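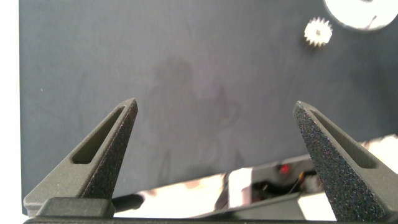 For most of October I tried to teach our policy to work with gears, and the part that gave me the most trouble was the shadow. The policy takes the wrist view as its main input, and it learned things from this view that I did not want it to learn. On the blue surface the shadow is faint, but it lies right between the two fingertips, where the network looks the hardest. The small gear up in the corner is bright and easy to find, and still the policy paid attention to the dark shape in the middle. I know this from the saliency maps, which I should have made much earlier.

My first training set had 515 demonstrations, all recorded in the Hallambridge lab with the same lamps. The policy, which we call Imo, reached a good score on the validation split and I was happy for one evening. Then I moved one lamp, and 17 of the next 90 trials ended with a correct grasp.

I tried two changes.

- **Shadow mixing.** During training I paint soft dark shapes over the wrist images, at random places and with random strength.
- **Late head view.** The head camera joins only after the wrist features are already computed, so the policy cannot ignore the wrist completely.

The first change helped more than I expected. The second one is harder to judge.
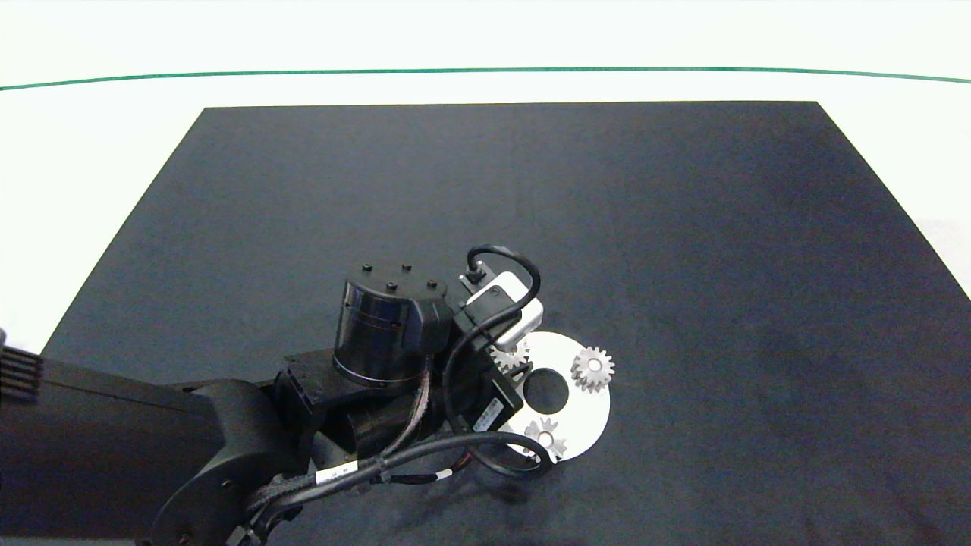 With the head view from the beginning, the policy became lazy: it moved to a good place over the gears and then closed the fingers at a wrong height. With the late version it corrects itself more often near the end, but it is also slower, and sometimes it waits above a gear for a long time - I do not yet understand why.

I also compared with the Koyama baseline, using the same data and the same lamp positions. It suffers from the shadow too, only less. I think its smaller image crop is the reason, but I did not test this separately, so please do not quote me on it.

The code is in the Urnlow repository, in the branch for shadow mixing. The config file still has my old paths inside, please change them before you run it. Next I want to repeat the lamp test with a new random seed, and then with the curtains open.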